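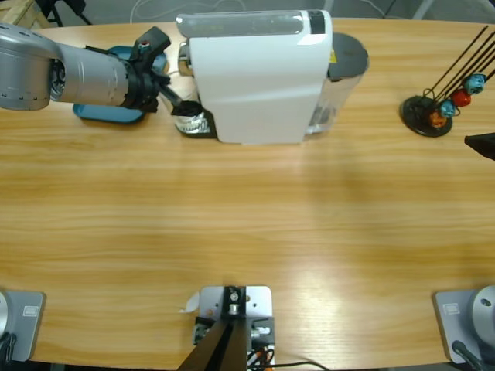
*Pic 1 - capsule end of the machine, water tank on the right, holder with the capsules next to it.*

**Ticket 293 - coffee machine, Sodmont 3rd floor**
Opened by: Thandeka Radebe
Status: open, waiting on part
Priority: low (people disagree)

**Problem as reported**

Short cups. Push the button, pump runs, get maybe half what you should, then it stops. Sometimes a long hum first. Started in December after the machine came back up from the Javirville office. Was fine down there according to them.

Machine is the white capsule one, tank on the right. Not the old Roussel in the basement, please stop logging that one under this ticket.

**Log**

8:40 am - Filled tank, reseated it. Ran one with no capsule. Full cup of water, normal speed. So pump is ok-ish?

8:50 - Same again with an orange capsule. Half cup. Hum before it started.

9:05 - Red capsule. Better but still short. Drips for a good while after.

9:10 - Checked the bottom of the tank where it sits on the valve. Bit of white scale on the rim. Wiped it off. Lid wasn't closing flat either, pressed down, now it does. No change to the coffee.

9:30 - Asked Maëlys when it was last descaled. Answer was "at Javirville, probably". There's no sticker and nothing in the book. Treating that as never.

10:15 - Descale, 3 rounds. Zastolier liquid, the stuff from the supply closet, mixed per the bottle. First round came out cloudy with flakes. Second one less. Third pretty much clear. Then two full tanks of plain water thru it.

11:20 - No capsule: full cup, faster than this morning. Blue capsule: nearly full. Progress.

11:35 - Another blue: short again. Ugh.

**Before anybody tests again**

- glass goes on the grate first, all the way under the spout. Had a puddle to clean up once already
- use a clear glass and not a mug, otherwise we're all guessing at the level
- don't empty the capsules off the holder for testing, there's a box of spares in the drawer
- teal tray stays by the machine, used capsules go in it
- write down the color you used. "I tried one and it was bad" doesn't help me 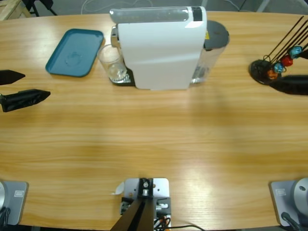
*Pic 2 - test setup, glass on the grate under the spout, tray to the left.*

**Log, continued**

1:10 pm - Took the head apart as far as it goes without tools. Coffee grounds packed in behind the screen, a lot of them. Brushed out what I could reach. The seal ring looks flat on one side and has a nick in it. Figure water is getting around the capsule and not thru it, which would fit with the no-capsule runs being fine.

1:40 - Back together. Orange: almost full. Blue: almost full. Red: short, and I could see water running down the outside of the spout. So, seal.

2:00 - Called Zastolier. They do carry the ring but only as a kit with the screen. Up to 12 days. Ordered one, charged to Sodmont kitchen budget, Maëlys approved it by email.

2:15 - They also asked for the cup count. Found it in the menu under service, says 2000. Could be it rolled over or somebody reset it, no idea. Passed it along anyway.

**Comments**

*Maëlys Lebrun:* can we use it in the meantime or is it off limits?

*Thandeka Radebe:* You can use it. Cups will be weak or short, esp with red. Empty the drip tray at lunch and again before you leave - more is ending up in there than normal. If the hum goes on more than a few seconds switch it off at the wall and ping me.

*Maëlys Lebrun:* ok. Does the water under the grate mean its leaking inside too?

*Thandeka Radebe:* Don't think so. Had paper towel under the base since 1:40 and it's dry. Will look again tomorow morning.

**To do**

- [x] descale
- [x] clean behind screen
- [x] order ring + screen kit
- [ ] fit kit, run one of each color, log the levels
- [ ] put a descale date sticker on the back
- [ ] ask Javirville if they still have the manual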